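Paper and card will be collected separately from all 700 homes in Vaststead and Vornwood from March, the district has confirmed.

The change ends the mixed recycling service that both villages have had since the Gredusby depot opened. Households will be given a blue-lidded bin for paper and card, and will keep their present green bin for cans, glass and plastic bottles. Food waste and general rubbish are not affected.

Pearce, the firm that holds the collection contract, will deliver the new bins during February. They will be left at the front of each property with a printed calendar tied to the handle. Flats on the Gredusby road will share large bins in the existing stores.

Mixed loads have been a problem at the depot for a while. Over the winter 297 tonnes of paper and card came in, and much of it was too wet or dirty to be sold on. Mills pay less for paper with glass in it, and some loads were turned away at the gate and had to be burned.

## What goes in the new bin

Newspapers, magazines, envelopes, office paper and flattened boxes can all be put in. Envelopes with plastic windows are accepted. Greasy pizza boxes, tissues, wallpaper and anything with glitter on it should go in general rubbish. Shredded paper is fine if it is put in a paper bag and folded shut – loose shreds blow out when the lorry tips the bin.

Large boxes can be left beside the bin, as long as they are flat and tied with string. Crews will not take boxes that have been left out with packing foam still inside.

Collections will be every 2 weeks, alternating with the green bin. Bins should be at the kerb by seven in the morning.

Plain white paper is the most useful grade, and residents with a lot of it, such as people clearing out a home office, can take it straight to the depot and put it in the marked skip by the weighbridge. 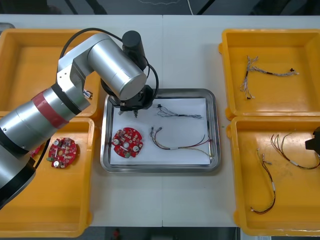
## Extra bins and help

A second blue-lidded bin costs £20, paid once. Homes with five or more people can have one free of charge. Anyone who cannot move a bin to the kerb can ask for an assisted collection, and those already on the list do not need to apply again.

Forms are available at Vaststead library and at the depot office in Gredusby, which is open until four in the afternoon.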